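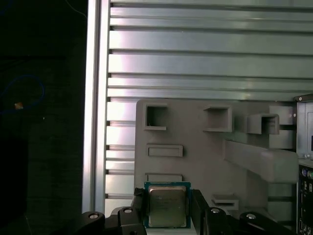

Student Projects / Computing and Society

What happens to old school computers in Jelluvcombe
Uliana Boiko and Lertchai Suksawat

We wanted to know where computers go when a school replaces them. We sent a short survey to 200 households in Jelluvcombe and Tesumthorpe and interviewed the technician at our own school, Nadiia Kobzar.

Our school retired 14 desktops in March. Ms. Kobzar wiped the drives and kept the memory and processors as spares. The cases went to the county recycling site. She told us a desktop processor is usually the last part to fail, but it only fits certain boards, so many spares are never used.

Most families who answered the survey had at least one old computer in a closet. The common reason was worry about personal files. Few knew that the recycling site takes computers for free.

Our survey had some weak points. We did not ask about phones, and question 10 was worded badly, so we left it out.

Next term Illia Hladun will repeat the survey with a shorter form.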